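Der Atem der Salzkönigin – signierte Sonderausgabe mit Farbschnitt

Fantasy, Hardcover, 700 Seiten, deutsche Erstausgabe
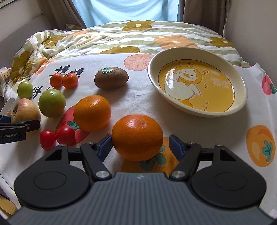

Ich gebe es gleich zu: Auf dieses Buch warte ich, seit ich im Januar die Druckfahnen in die Finger bekommen habe, und seitdem liege ich allen damit in den Ohren. Meiner Schwester, dem Postboten, der Dame beim Zahnarzt am Empfang (sie hat vorbestellt, danke!). Jetzt liegt der Band endlich bei mir im Lager und ihr könnt ihn in den Warenkorb legen.

Worum geht's?

Skanotetti ist eine Stadt, die auf einem ausgetrockneten Meer gebaut wurde. Wer dort geboren wird, bekommt am vierten Geburtstag ein Salzkorn unter die Zunge gelegt, und je nachdem, wie schnell es schmilzt, wird man Schreiberin, Träger, Soldatin oder eben nichts. Bei Zoko schmilzt es gar nicht. Sie behält es im Mund, siebzehn Jahre lang, und lernt in dieser Zeit so zu sprechen, dass niemand etwas merkt. Dann stirbt der Regent, das Meer kommt in einer einzigen Nacht bis an die untere Stadtmauer zurück, und ausgerechnet Zoko kann hören, was es will.

Mehr verrate ich nicht. Nur so viel: Der Klappentext spoilert meiner Meinung nach eine Wendung aus dem zweiten Teil, also lest ihn lieber nicht. Ich habe deshalb auch oben im Shop meine eigene Zusammenfassung genommen und nicht die vom Verlag.

Für wen ist das was?

Wenn ihr politische Fantasy mögt, in der Leute an langen Tischen sitzen und sich mit ausgesuchter Höflichkeit gegenseitig ruinieren, dann seid ihr hier goldrichtig. Es gibt Schlachten, ja, aber die meisten sind nach zwei Seiten vorbei und danach wird fünfzig Seiten lang gestritten, wer die Toten bezahlt. Ich liebe so was! Die Liebesgeschichte zwischen Zoko und der Kartenzeichnerin Pivach läuft eher nebenher, sehr langsam, sehr spröde, und hat mich auf Seite 512 trotzdem komplett erwischt.

Wer es flott braucht, wird mit dem ersten Viertel kämpfen. Da muss man durch, da werden viele Familien und noch mehr Ämter vorgestellt. Hinten gibt es ein Personenverzeichnis, klebt euch da am besten gleich einen Zettel rein. Und noch ein Hinweis: Es kommen Hunger, der Tod eines Kindes und eine ziemlich ausführliche Amputation vor. Ab 16 würde ich sagen, der Verlag sagt ab 14.

Die Übersetzung

Übersetzt hat Saskia Tapsell, und ich finde, ihr Name gehört eigentlich vorne drauf. Die Salzschreiber reden im Original in einer Art verknapptem Amtsenglisch, das ich mir auf Deutsch überhaupt nicht vorstellen konnte. Sie hat daraus ein Kanzleideutsch ohne Artikel gemacht, das erst furchtbar holpert und nach drei Kapiteln wie Musik klingt. Die Lieder reimen sich auch noch, und zwar ohne dass man beim Lesen rot wird. Am Ende steht ein kurzes Nachwort von ihr über die Schimpfwörter, das allein ist schon den halben Preis wert.

Die Ausstattung

Die Sonderausgabe kommt aus der Edition Trevaskis, die sonst hauptsächlich Lyrik macht, und das merkt man am Papier: cremefarben, ziemlich griffig, nichts scheint durch. Leineneinband in Dunkelgrün, Prägung in Kupfer, zwei Lesebändchen. Der Farbschnitt zeigt rundherum die Wasserlinie, die von vorne nach hinten ansteigt. Im Vorsatz ist die Karte der Stadt, im Nachsatz dieselbe Karte nach der Flut (die also bitte auch nicht vorher angucken).

Ein kleiner Kritikpunkt: Der Schutzumschlag ist recht dünn und zieht Fingerabdrücke magisch an. Ich nehme ihn zum Lesen ab.

Daten auf einen Blick

Titel: Der Atem der Salzkönigin
Reihe: Die Gezeitenämter, Band 1
Übersetzung: Saskia Tapsell
Verlag: Edition Trevaskis
Umfang: 700 Seiten, gebunden, mit zwei Karten
Auflage: 2339 Exemplare, nummeriert
Davon bei mir im Shop: 147
Artikelnummer: GZ-1-SO
Preis: 38,00 Euro inkl. MwSt.

Versand und Bestellung

Verschickt wird ab dem 1. März in der Reihenfolge der Bestellungen. Das ist ein Sonntag, ich packe da trotzdem schon, zur Post kommt der erste Schwung dann am Tag danach. Jedes Buch geht in Seidenpapier und in einen stabilen Karton mit Kantenschutz, weil mir angestoßene Ecken selbst die Laune verderben. Innerhalb Deutschlands ist der Versand kostenlos, nach Österreich und in die Schweiz rechnet der Warenkorb es euch aus.

Wunschnummern kann ich leider nicht vergeben, die Bücher kommen eingeschweißt bei mir an und ich mache keins auf. Pro Haushalt gibt es höchstens zwei Stück. Wer ein Geschenk daraus machen möchte, schreibt mir das einfach ins Bemerkungsfeld, dann lege ich eine Karte bei und lasse die Rechnung weg (die kommt dann per Mail).

Und Band 2? Ist auf Englisch schon fertig, auf Deutsch sitzt Saskia Tapsell gerade dran. Einen Termin habe ich noch nicht. Wer im Newsletter ist, erfährt ihn zuerst.

In den Warenkorb
Auf den Merkzettel
Frage zum Artikel stellen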